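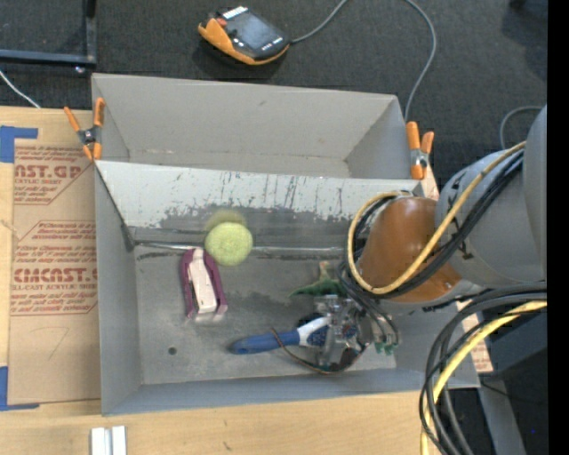

Two winters with the Cele wagon

7/14/15 | Filed under: Cars | 2 comments

The Cele went in for its second annual service last week, so I have now had it long enough to write something useful. When I bought it I couldn't find much from anyone who had kept one past the first few months. The magazine tests all seem to be done over a weekend on someone else's gas. So this is a long post about an ordinary car.

Mine is the Rolldale Cele wagon with the smaller gas engine and the five-speed manual. It was a dealer demonstrator, bought in Ukcombe, and it had 1,120 miles on it when I picked it up. I paid less than list but not a lot less. The salesman wouldn't move on the price and in the end he gave me a set of rubber mats and a full tank. The mats have been good. I would have bought them anyway.

Before this I had a Vokenach sedan for nine years. I mention it because most of what I think about the Cele comes from getting out of one and into the other. The Vokenach was heavy, quiet and slow, and by the end it was costing me a repair every couple of months. I wanted something with a bigger cargo area and a warranty. I did not care about how it looked, which is just as well.

The engine

It is fine. It needs to be above 2,999 rpm before anything much happens, which I know because that is where I always end up looking at the needle when I join the highway. (All right, 3,000.) Below that it pulls evenly but without any hurry. With four people in it you will be changing down for hills. With just me and a bag in the back I leave it in fourth and it gets there.

Cold starts have been good both winters. The first December was a mild one and didn't prove anything. The second was properly cold for weeks and the car was parked outside the whole time, and it started on the first turn every morning. The heater takes a while. I would say I am most of the way to work before my feet are warm, and my drive is 14 miles.

It used no oil that I could measure in the first year. In the second year I have topped it up once, with less than half a quart. The dealer says that is normal. My neighbor says it isn't. I am going to keep an eye on it.

The gearbox

This is the part I like least. Second gear is reluctant when the oil is cold. You have to wait a moment between first and second or it pushes back at you. Once the car is warm it goes away completely, so of course whenever I have taken it to the dealer it has behaved. At the first service they wrote "no fault found" on the sheet. This time I left the car with them overnight and asked for someone to drive it first thing in the morning. They wrote "characteristic of type", so at least they felt it.

I have read on the owners' forum that a different gear oil helps. I haven't tried it and won't until the warranty runs out.

Reverse is next to first and has no collar or lift-up ring, you just push down. I have not picked it by mistake yet but my wife has, in a parking lot, with no harm done.

Ride and noise

Over bad roads it is better than the Vokenach. Over good roads it is worse. There is a constant hum from the rear tires at highway speed that you stop hearing after half an hour and then notice again when you turn the radio off. I think a lot of it comes through the load floor, which is thin. A blanket laid over it made a difference, and I have since cut a piece of carpet underlay to fit underneath the factory carpet. It took an evening. If anyone wants to do the same, make a paper pattern first and allow for the spare wheel cover, which has to lift.

The seats are firm. I did a seven hour drive in May and got out without a sore back, and I could not have done that in the old car. The passenger seat has no height adjustment on my trim level. The steering wheel moves up and down but not in and out, so if you have long legs and short arms, try one before you buy.

The cargo area

It's the reason I bought it. The rear seats fold flat, or near enough, with a small step where the hinge is. I have had a washing machine in there on its back (I know you aren't supposed to), and a bicycle with the front wheel off, and most of the contents of my sister-in-law's apartment over a number of trips. The opening is wide at the bottom and narrows toward the top, so tall square things need measuring first. The load lip is low and it has a plastic strip along it. The strip has scratched, but the bumper paint underneath it hasn't.

The cargo cover is poor. It's a roller blind type and it stopped retracting evenly after the first summer. It was replaced under warranty and the new one is starting to do the same. I mostly leave it in the garage.

Things that have gone wrong

The cargo cover, as above.

The driver's window switch stuck in the down position, in the rain. Replaced under warranty, car was gone for one day.

A rattle behind the dash on the passenger side. It took the dealer two visits to find and was a loose clip. It has not come back.

The front left tire picked up a screw and couldn't be repaired because it was too near the shoulder. That isn't the car's fault but I am listing it. I was offered the same make again and took it, to match.

A warning light for the tire pressures, which came on after the new tire and had to be reset with a procedure that is on a page in the manual nowhere near the section on tires. Look under "Instruments".

That is the full list. For two years I think it is acceptable, and nothing left me at the side of the road.

Fuel

I keep a notebook in the door pocket and write down every fill. I won't type the whole thing out. The average over both years is a little under what the window sticker promised, and the difference between summer and winter is larger than I expected. Short trips in the cold are what does it. The trip computer is optimistic every time when I work it out on paper, so don't go by that if you are comparing one of these with something else on a test drive.

Servicing

The first service was cheap and the second was not. The second includes brake fluid and a cabin filter, and the filter is one you can do yourself. It sits behind the glove box, held by two tabs. I let them do it this time because I wanted the stamp in the book to be complete, but I looked up the part afterward and I won't pay their price again.

The front brake pads are a bit over half worn. The rears have hardly been touched. There is some surface rust on the discs after it has been standing and it clears in the first few stops.

Would I buy it again

Probably yes, with the bigger engine if I could find one at a sensible price. I drove one as a loan car during the service and it is a much easier car on the highway. It also had the six-speed gearbox and second gear went in cold without any fuss, so I am a bit annoyed about that.

I plan to keep mine until the warranty ends and then decide. Next job is a proper set of winter tires on their own wheels. If anyone knows which steel wheels from other Rolldale models will fit over the front calipers, please leave a comment, as the dealer would only quote me for the alloys.

2 comments

Lowri Jarman
Thanks for this. I have the hatchback with the same gearbox and second is just the same until it warms up. Mine got a little better after the second year, or I got used to it. On the wheels, I have steels from the older Cele on mine and they clear the calipers, but you need the shorter bolts. Check the center caps too, mine don't fit.

Reply from the author
Thank you Lowri, that's very helpful. Do you know if the wagon has the same size front brakes as the hatchback? I'll measure mine this weekend and post it here.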